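Listlow Hand-Held Gripper: Setup and Care
Section 8. Finger pads, cable and strap

This section covers replacing the pads on the two fingers, routing the finger cable, and checking the opening before the gripper goes back to the bench. It applies to grippers with serial numbers from 2247 up. For older units, see the Canpolat supplement.

8.1 When to change the pads

Check the pads at the start of each shift. A frayed lower edge alone is not a fault, and the gripper can stay in use until the next planned change. Change both pads at once if any of the following is true:

- bare finger shows through on the gripping face
- a loose strip is long enough to fold under the finger when it closes
- an object slips during the grip check in 8.5

Always change pads in pairs. A new pad facing a worn one pulls thin objects to one side.

8.2 What you need

Pad set, part 218 (two pads)
Plastic scraper
Lint-free cloth and isopropyl alcohol
Hex key from the gripper case
Red marker, fine tip

CAUTION: Unplug the gripper before you touch the fingers. The sensor in the handle stays live while the plug is in, even with the recorder turned off.

CAUTION: Do not use a metal blade on the finger faces. Scratches hold old glue and the new pad will lift.

8.3 Removing the old pads

1. Lay the gripper on a clean table with the fingers open and pointing away from you.
2. Move the cable clear of the fingers. Do not pull on it.
3. Start at the top edge of the pad and peel downward. Old pads tear into strips. Take them off one strip at a time.
4. Push off what is left with the scraper.
5. Wipe each face with alcohol and let it dry for 2 minutes.
6. Look at the screw hole on top of each finger. If there is glue in it, clear it with a wooden toothpick.

Note: The red line along the top edge of the finger is the pad alignment line. If it comes off with the alcohol, draw it again before you go on.

8.4 Fitting the new pads

1. Peel the backing from the top third of the pad only.
2. Set the top of the pad against the red line and press.
3. Pull the rest of the backing away while you smooth the pad down with your thumb.
4. Trim anything that hangs below the finger.
5. Do the same on the other finger.
6. Close the fingers by hand and hold them shut for one minute.
7. Open them and check that the pads meet evenly along their full height. If one side touches first, loosen the finger screw a quarter turn, square the finger, and tighten again.

Do not use the gripper for an hour after fitting. The glue needs the time.

8.5 Grip check

Use a soft object for this, such as a strap or a folded cloth. Hard objects hide a poor pad.

1. Plug the gripper in and wait for the steady tone.
2. Stand the object holder on the table and step back to arm's length.
3. Pick up the strap by its middle and lift it to shoulder height.
4. Swing it gently from side to side. It must not creep through the pads.
5. Set it down and open the fingers fully. The strap should drop free without sticking.
6. Repeat with the strap held near one end.

Keep the finger cable out of the gap throughout. It tends to curl toward the table after a pad change, and a pinched cable gives a false closed reading. If it keeps curling in, take up the slack at the handle clip.
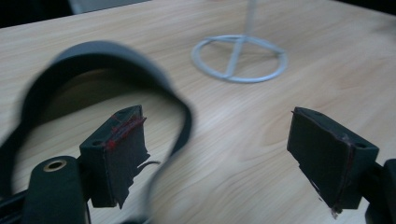 Can I put a second layer of tape over a torn pad to get through the day?

It's better to leave the torn pad as it is. A second layer makes the finger thicker, so the closed position reads wrong and every recording made that day has to be corrected. If the pad is too worn to hold anything, swap the gripper for the spare and log the change.

8.6 After the check

1. Zero the opening: close the fingers fully, press and hold the handle button until the tone changes, then release.
2. Write the date and your initials on the care card in the case lid.
3. Put the scraper and hex key back in the case.

If the opening will not zero, do not file or bend the fingers. Send the gripper to the Grernby workshop with its care card, marked for Kirsty Lowther. For pad sets, write to Dexter Samonte in stores and give the serial number.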